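햄엘 집 식탁, 겨울부터 봄까지

그릇을 치우는 일에 대한 갤러리입니다. 차리는 일이 아니라 치우는 일이요. 차린 식탁 사진은 세상에 이미 충분하고, 저는 그쪽에 재능이 없습니다. 햄엘(Hamel) 집으로 이사 온 것이 12월이었는데, 첫 주에 알게 된 사실은 찬장이 좁다는 것, 그리고 우리 식구가 색깔만 보고 그릇을 사 왔다는 것이었습니다. 흰 그릇 한 벌로 통일하자는 제 의견은 표결 없이 기각되었습니다.

대부분은 글로 때웁니다. 갤러리치고는 벽이 좀 허전합니다.

1. 찬장 맨 윗칸
사진 없음. 손이 닿지 않는 칸이라 찍지도 못했습니다. 델핀 틸먼이 집들이 때 들고 온 생선 모양 접시가 저 위에 있습니다. 델핀이 올 때마다 꺼내야 하니 의자도 늘 그 밑에 있고요.

2. 행주 걸이
Prollstead 가게에서 산 것. 설명서에는 나사 두 개면 된다고 쓰여 있었습니다. 나사 두 개로 걸었고, 행주 두 장까지는 버팁니다. 세 장째에서 벽과 작별합니다. 지금은 벽에 구멍만 있고 행주는 오븐 손잡이에 걸려 있습니다.

3. 파스텔 그릇들, 흰 식탁 위
연보라 접시, 하늘색 그릇, 연두색 접시와 작은 손잡이가 달린 연두색 냄비. 따로 놓고 보면 다 얌전한데 한 식탁에 모이면 사탕 가게 진열장이 됩니다. 검은 컵만 혼자 장례식에 다녀온 얼굴입니다. 딸기는 접시를 두고 굳이 식탁 바닥에 자리를 잡았습니다.
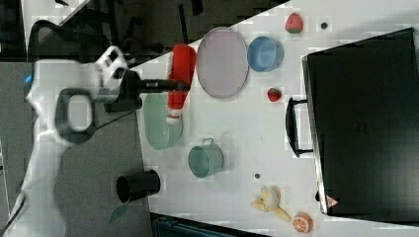 크기가 제각각인 접시와 그릇은 어떤 순서로 쌓아야 하나요?
넓고 납작한 것을 맨 아래에 두고, 위로 갈수록 작고 깊은 것을 올리면 됩니다. 매일 쓰는 그릇은 따로 한 줄로 빼 두세요. 아래에 깔린 접시를 꺼내겠다고 탑을 통째로 드는 날, 대개 하나는 깨집니다.

4. 냄비 자리
연두색 냄비는 찬장에 넣지 않기로 했습니다. 가스파르 오아로는 냄비는 걸어야 한다는 쪽이고, 저는 행주 걸이 사건 이후로 벽에 무엇이든 거는 일에 신중해졌습니다. 타협안은 선반 아랫단 왼쪽 구석입니다. 둘 다 마음에 들어 하지 않으니 공평한 결정이라고 봅니다.

5. 검은 컵
컵은 원래 네 개들이 세트의 하나였습니다. 나머지 셋의 행방은 묻지 않기로 가족끼리 합의했습니다. 식탁 모서리 쪽에 두는 버릇을 고치면 이 컵은 오래 살 것 같은데, 고칠 사람이 저라서 장담은 못 합니다. 어두운 색이라 커피 자국이 티가 안 나고, 그 덕에 설거지 차례도 늘 맨 끝입니다.

6. 서랍 칸막이
Nandow 칸막이를 샀습니다. 길이 260밀리미터짜리로, 우리 서랍보다 조금 깁니다. 재고 나서 산 것인데도 그렇습니다. 비스듬히 끼우니 들어가기는 해서, 숟가락이 모두 북동쪽을 보고 누워 있습니다. 마르셀 롤랑이 보더니 배 안 선실 같다고 했습니다. 칭찬으로 접수했습니다.

7. 딸기의 거취
사진의 딸기 얘기를 조금 더 하자면, 딸기는 찬장 정리의 가장 큰 적입니다. 그릇에 담아 두면 오며 가며 하나씩 집어 먹다가 마지막 하나를 서로 미룹니다. 딸기 한 알을 모시느라 큰 그릇 하나가 저녁 내내 퇴근을 못 합니다. 클레망스 풀랭은 마지막 한 알은 설거지하는 사람 몫으로 하자고 제안했습니다. 그 뒤로 설거지 지원자가 한 명 늘었습니다만, 딸기 철에만 그렇습니다.

8. 다 치운 식탁
찍을 시간이 없었습니다. 식탁을 완전히 비우는 데 거의 30분이 걸렸고, 돌아서서 손을 닦는 동안 우편물과 장갑 한 짝이 올라와 있었습니다. 장갑 주인은 아직 안 나타났습니다.

덧붙임
질 르브룅이 그릇장을 하나 짜 주겠다고 치수를 재 갔습니다. 도면에는 벌써 Plistari라는 이름이 붙어 있습니다. 가구에 이름부터 붙이는 사람이라 완성은 천천히 기다리는 중입니다. 그릇장이 오면 파스텔 색은 유리문 안쪽에, 생선 접시는 손 닿는 칸에 둘 예정입니다. 연두색 접시는 더 사지 않기로 했고, 이 문장은 식구들 보라고 적어 둡니다.

2025년 4월 20일 올림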